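Entry bay check, Halby unit, 12 September 2024
Checked by: Danang Pasaribu

Wall hooks - OK. I leaned on all four and the bar didn't budge. The little bracket at the right end could use a quarter turn.
Wire basket - OK. Hangers are tight.
Floor mat - OK, lies flat. 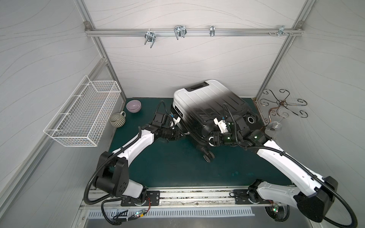 Item 4: suitcase on the mat, mug and bowl toward the back left

Suitcase - needs action. I'd like it stood up against a wall, please, I nearly went over it!
Mug and bowl - move to a shelf. Same note as July.
Stemmed glass by the metal rack - move. It's right at foot level and I don't trust it there.

Recheck in 11 days.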